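Small Kitchens, Big Opinions

By Hayley Wainwright

Notes from a month of play kitchens. Yes, a month. My knees have not forgiven me.

It started with a letter from a reader in Lerdale who wanted to know why every toy kitchen her kids owned ended up as a shelf for stuffed animals. Fair question. I called Ferdinand Mösli, who has built them for 7 years out of a shop he calls Cikidon, and he picked up on the second ring and talked untill my coffee was cold.

His answer: the sink. Kids will forgive a fake oven. A fake sink, no. Give them a real basin shape, deep enough to lose something in, and a faucet tall enough to get a pot under. Then throw in a couple of cloths. "Everybody buys the plastic cake," he said. "Buy a dishcloth."

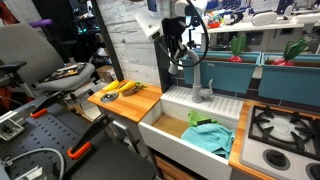 Cloths get used more than any food. They wipe, they wrap, they become a blanket for a banana. Two is plenty – pick different colors or there will be a fight over whose is whose. Wash them with the towels. Done.

Counter next. Butcher block wins for looks and I will hear no arguments. It warms up all the white, and a banana looks good lying on it. Leave space on both sides of the sink if you can, one side for chopping, one for the stove. Mösli's first kitchen, the Nagano, had no counter at all to the left and kids stacked everything on the burners. He fixed it in the next one, the Furis. Still gets letters about the Nagano. People loved it, go figure.

Food: less of it. I visited a preschool with a bin of 383 pieces (there was an inventory sheet taped to the lid, I didn't count) and the kids mostly dumped it on the floor. Big chunky vegetables are best. Yellow shows up well on wood. Radishes with the leaves on are great because you can plant them and pull them and plant them again, all you need is a planter along the back.

Pots. Metal if you can get it, small, with a lid that has a proper knob. The clank matters more then you'd think. 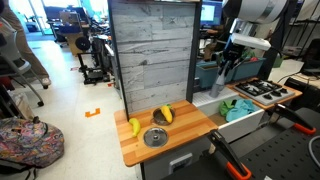 Then there is the wall behind. Skip it and everything goes over the back, every time. A panel with printed planks is cheap and makes the whole thing feel like a room. Dark tile looks sharper, shows fingerprints. Pick your battle.

Money, quickly. My limit was $200 for the whole setup and I went over, mostly on the faucet. Worth it. Spend on the faucet and stove knobs, go cheap on food, borrow a spoon from your own drawer.

Storage I never solved. One shallow bin for food, cloths live in the sink. At our house clean-up is at 5 and takes four minutes on a good day, and the wooden spoon is still missing as of this morning. If your kid has a better system, write in. The Lerdale reader already has, twice.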